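KURKVILLE - 17 March 2021

# Lerora orders second season of drama "Condis"

Streaming service Lerora has ordered a second season of its original drama "Condis." The new season will run 10 episodes, two more than the first, and filming is set to begin this summer in Kurkville.

"Condis" follows the staff of a night pharmacy in a river town where the only bridge has been closed for repairs. The first season ended with the bridge still shut and the pharmacy's owner missing. Season two picks up the next morning, with the town's doctor asked to take over the counter.

The main cast will return. Several new roles are being added, among them a ferry pilot and a county inspector who comes to look over the pharmacy's records. Casting for those parts is under way and names will be announced once contracts are signed.

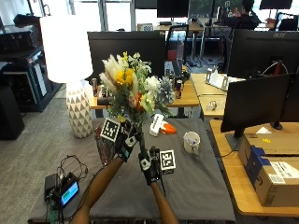

*A mixed bouquet with yellow and white flowers.*

Production company Ghiță will again make the series for Lerora. The company built the pharmacy set in a former print works on the east side of Kurkville, and the set has been kept standing between seasons. A second stage in the same building will be fitted out for the ferry interiors. Exterior scenes will be filmed along the river, mostly at night.

The production put out an open call for local background actors in the first season and received 2384 applications. A new call will open before filming starts. People who applied last time stay on the list and do not need to send their details again, but they should update their photos and sizes if these have changed. The production plans to use 120 background actors for the largest sequence of the season, a public meeting at the town hall.

The writers' room has finished outlines for all 10 episodes. Scripts for the first four are complete. The second season will spend more time away from the pharmacy than the first did - on the ferry, in the school gym that serves as a temporary clinic, and at the inspector's rented house on the far bank. Each episode will again cover a single night.

Music for the new season will be recorded with a small string group, as before. The opening titles will be redone to show the ferry crossing.

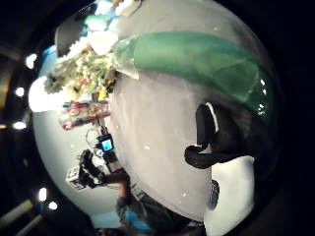
The first season left too many questions about the owner, Ghiță said in its own statement, and the new scripts answer most of them by the fifth episode. The company added that the inspector's story was part of the original plan for the show and was held back when the first season was set at eight episodes.

All eight episodes of the first season are available now on Lerora, with subtitles and audio description. The second season does not yet have a release date. Lerora expects to share a first look when filming ends.

**Set visits and interviews**

Requests for set visits will be taken after the shooting schedule is final. Visits will be limited to small groups and to daytime hours, when the stages are being prepared. Interviews with cast and writers can be requested through the Lerora press office, extension 3111.

**About Lerora**

Lerora is a subscription streaming service offering original drama, comedy and documentary series. Its programs can be watched on phones, computers and most connected TVs.

**About Ghiță**

Ghiță is an independent production company working in scripted television. It is based in Kurkville.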